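이 사이트는 쿠키를 사용합니다. 계속 이용하시면 쿠키 사용에 동의하는 것으로 간주합니다. [동의] [설정]

헐렁한 빈티지 원피스, 허리만 줄여 입는 법

6월 23일 토요일 | 글: 스코투투스(Skotutus) 옷장 담당

구제 가게 Furneva에서 60년대풍 A라인 원피스를 한 벌 건졌다. 거울 앞에서는 오드리였는데 집에 와서 보니 커튼을 두른 사람이었다. 어깨는 맞고 허리만 남는다면 수선집에 가기 전에 직접 해 볼 만하다. 나는 두 벌을 망치고 나서 배웠으니 독자 여러분은 한 벌쯤으로 막으시길.

준비물
시침핀, 초크, 줄자, 실뜯개, 원단과 같은 색 실, 다리미. 재봉틀은 있으면 좋고 없으면 박음질로 버틴다. 실은 Haldane 629번 남색을 썼다. 원단이 남색이라서 그랬을 뿐 깊은 뜻은 없다.

1. 일단 빤다
오래된 면과 울은 물에 들어가면 성격이 변한다. 줄인 다음에 빨았다가 또 줄어들면 그 옷은 조카 것이 된다. 라벨이 없으면 안쪽 시접에 물을 조금 묻혀 색이 빠지는지부터 본다. 울이나 안감 달린 옷은 세탁소에 맡긴다.

2. 뒤집어 입고 핀을 꽂는다
평소 입을 속옷을 갖춰 입고 원피스를 뒤집어 입는다. 양쪽 옆선을 같은 만큼 집어 핀을 꽂는다. 숨을 참지 말 것. 핀을 꽂은 채로 의자에 앉아 보고, 밥 먹는 시늉도 해 본다. 여기서 허영을 부리면 결혼식 뷔페에서 벌을 받는다. 지퍼가 옆에 달린 옷이라면 옆선은 건드리지 말고 뒤판 다트를 키우는 쪽이 덜 괴롭다. 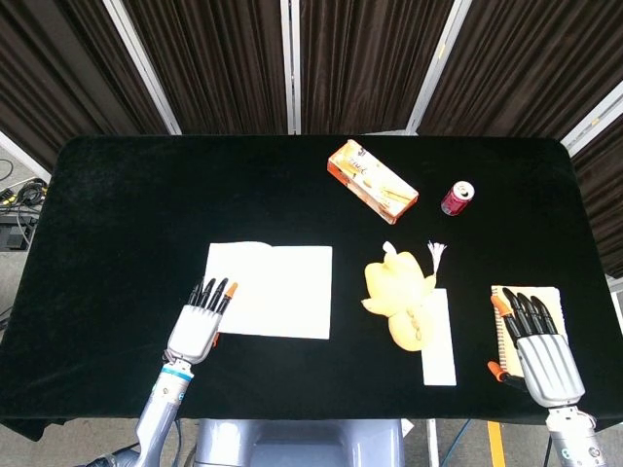
3. 선을 그린다
옷을 벗어 평평하게 펴고 핀 자리를 초크로 잇는다. 겨드랑이 아래에서 출발해 허리에서 가장 깊어졌다가 골반 쪽에서 원래 솔기로 슬그머니 합류해야 한다. 허리에서 뚝 꺾이면 입었을 때 양옆에 작은 뿔이 생긴다. 한쪽에서 2cm를 들이면 앞뒤로 겹쳐 들어가니 줄어드는 폭은 그 두 배다. 양쪽이면 더 커진다. 산수를 싫어하는 분은 이 대목만 다시 읽어 주시기 바란다.

4. 시침질하고 다시 입는다
다들 건너뛰고 싶어 하는 단계다. 나도 건너뛰었고, 그래서 첫 번째 원피스는 지금 쿠션이다. 큰 땀으로 성기게 꿰맨 뒤 바로 입어서 팔을 들어 본다. 옆구리에 가로 주름이 잡히면 너무 조인 것이니 조금 풀어 준다.

5. 박는다
초크 선을 따라 박고, 시작과 끝은 되돌아박기를 한다. 얇은 원단이면 바늘부터 가는 것으로 바꾼다. 남는 시접은 웬만하면 자르지 않는다. 허리란 돌아오는 법이고, 원단은 한번 자르면 안 돌아온다. 시접이 당기면 허리 부분에만 가위집을 얕게 넣는다.

6. 다린다
솔기를 먼저 닫은 채로 한 번, 갈라서 한 번 다린다. 폴리에스터가 섞였으면 천을 덧대고 낮은 온도로. 번쩍거리는 다림질 자국도 빈티지의 일부라고 우길 수는 있지만 아무도 안 믿는다.

벨트는 다 줄인 다음에 고른다. 같은 천으로 만든 벨트가 딸려 왔다면 고리 위치가 새 옆선과 맞는지 확인하고, 삐뚤어졌으면 뜯어서 다시 단다. 다음에는 Urkico 패턴으로 둥근 칼라를 달아 볼 생각이다. 쿠션이 하나 더 생길지도 모르겠다.

© 스코투투스 | 문의하기 | 맨 위로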